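Clerorora 造车的消息,你们信几成?

楼主:慢车道老周
早上又刷到供应链传闻,说做耳机和手表起家的 Clerorora 准备下场造车,电池找 Irkar,底盘交给 Tama 代工,代号据说叫 Karamanlidis。三年里我看过四版这种消息,每版代工厂都不一样。文章里唯一具名的是个叫 Sotiris Pappas 的分析师,其余全是“知情人士”。我先表态:不信。

1楼 北坡滑行
信一半。Irkar 上个季度确实在扩产,101 页的招股书我翻过,里面提到一个“消费电子背景的新客户”。

2楼 慢车道老周
回复1楼:“消费电子背景”能套进去的公司多了,做扫地机的也算。招股书写得越含糊,股价越好看。

3楼 纸杯蛋糕不加糖
同不信。

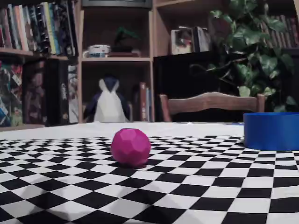

黑白格桌布配洋红色多面球

4楼 Lin_dazhi
楼上歪楼。说正事,Tama 那条线我有同学在里面,年产能就那么点,现有两个客户都排不过来,哪来的空位给新品牌?

5楼 北坡滑行
回复4楼:产能可以扩啊。代工厂接了大单再建线,又不是没见过。

6楼 Lin_dazhi
建线要钱要时间。传闻说 4 月定点,明年就交车,你自己算算够不够做完冬测。

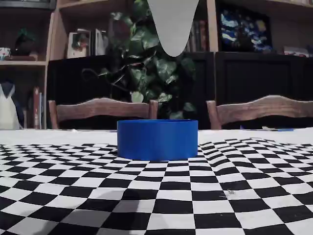 再说冬测也不是跑一轮就完事,电池包改一版就得重来。我不是说他们造不出来,我是说这个时间表像坐在办公室里拍脑袋写的。

7楼 电门踩到底
你们太悲观了。续航写的 132 公里纯电加增程,这数字很保守,说明是认真做过的,吹牛的话早写一千了。

8楼 慢车道老周
回复7楼:数字保守就等于真?那我编一个 131 你信不信。

9楼 电门踩到底
抬杠就没意思了。专利总是真的吧,我数过,和座舱有关的有 34 项。

10楼 旧雨刮
专利我也去看了,一大半是车机和手表联动,还有座椅里的扬声器。这些卖给别的车厂照样能用,推不出整车。

11楼 纸杯蛋糕不加糖
同意10楼,更像想当供应商。
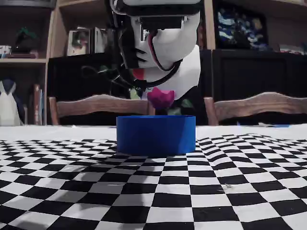
蓝色圆筒和带绿叶的粉花

12楼 北坡滑行
供应商这个说法我能接受一点。不过挖来的那位底盘总监怎么解释?做音响用不着调悬架的人吧。

13楼 旧雨刮
挖人也可能是为了谈判时有个懂行的。我前东家就这么干过,人来了半年,项目没立,人又走了。
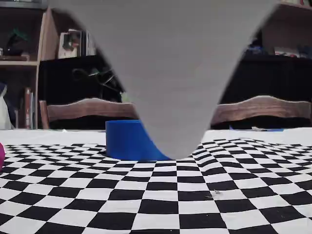 后来那份工作简历倒是被媒体翻出来,写成“秘密造车团队浮出水面”,我们部门群里转了一下午。所以现在看到挖人新闻,我一般等三个月再看。

14楼 电门踩到底
行,那就等。真发布了我回来挖坟。

15楼 慢车道老周
欢迎来挖。有交付日期、有售价、能试驾,三样凑齐我给你道歉。光放一张盖着布的剪影不算。

16楼 Lin_dazhi
顺便问下,传闻原文谁有链接?我搜到的全是互相转载,最早那篇点进去已经打不开了。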